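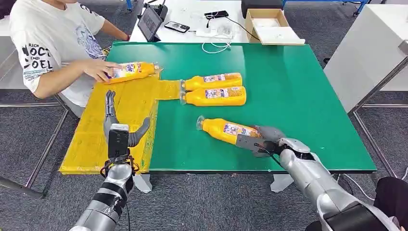 Two-handed bottle sorting, first real results

irkus_fan
Posted October 2, 2022
OK, I'm pretty thrilled with this one! We trained the Irkus policy on 749 demos of moving bottles around a green table, then held back 239 more for testing. The trick is boring on paper: we feed in the wrist view along with the head view, and during training we randomly blank out one of them. It stopped leaning on the head view for the last bit of the reach, and the grasps got so much cleaner. 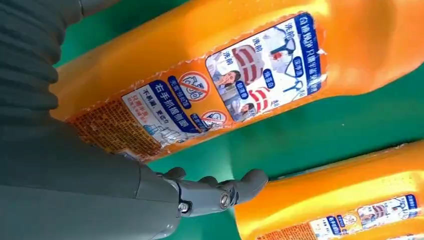
Wrist view, hand between two bottles

storbridge88
Nice. Which view gets blanked more often? We tried something close to this and the policy just froze whenever the head view dropped.

irkus_fan
Even split. Ours froze too, early on — it went away once we blanked for short stretches instead of a whole demo.

Danzer
Not sold on the wrist camera getting the credit. You also went up to 749 demos. Did you run the same number with the head view only?

irkus_fan
Yes, but only with 6 bottle layouts, so it's thin. Head only was clearly worse on bottles lying close together.

Danzer
Then I'd call it promising and leave it there. Six layouts is nothing.

storbridge88
I think that's harsh. Close pairs are exactly where a hand blocks the head view, so the result makes sense to me.

irkus_fan
Fair point from Danzer though. I'm rerunning both versions with new layouts this week and will post the numbers, good or bad. Can't wait to see them!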